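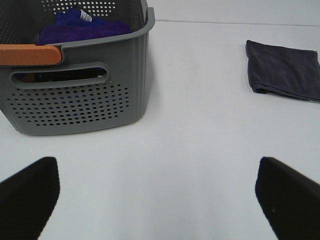 Moving out of a furnished rental, who pays for the storage unit contents list?

Posted by Nikola Krasniqi, 1 May 2025

I rented a furnished one-bedroom in Skurkness for 18 months and moved out in March. The lease had an inventory attached, four pages, and I signed it on move-in day without checking every line. The landlord is now keeping $637 of a $1491 deposit for "missing household items." The items are two lamps, a set of pans, a shower rod and six plastic storage baskets. I never saw the lamps. The pans were there and I left them. The baskets I threw out in the first year after two of them cracked, so I accept that part, but he wants $22 each for them.

I have photos from the day I moved in but only of the kitchen and bathroom. Do I have any chance of getting some of this back, or does my signature on the inventory settle it?

Defne Yalçınkaya

The signature hurts you but it doesn't settle everything. Go line by line.

Lamps: you signed for them, so you need something that shows they weren't there. Look for the original listing, the emails from before you moved in, or any message where you mentioned lighting. If you bought your own lamps in the first week, find the receipt. It isn't proof but it helps.

Pans: your kitchen photos show what was there at the start. They say nothing about the day you left. Ask whether he did a walkthrough and whether he has a dated checklist from it. In a lot of states he has to send an itemized statement within a set number of days after you leave, and if he missed the deadline he may lose the right to keep any of it. Look up the rule for your state because the number of days varies a lot.

Baskets: he can charge what used ones were worth, which is less than new. Ask for the receipt. Six at $22 is $132, so even if you pay all of that there is $505 left to argue over.

Write him a letter with those points and a date you want an answer by. Keep a copy. If he ignores it, small claims is the next step, and you don't need a lawyer for that.

gebretsadik

Same thing happened to me, shower rod and all. I sent one letter and got half back. Don't do it over the phone.

Nikola Krasniqi

Thanks, both. There was no walkthrough. I found the listing and the bedroom picture has no lamps in it, so I'll put that in the letter.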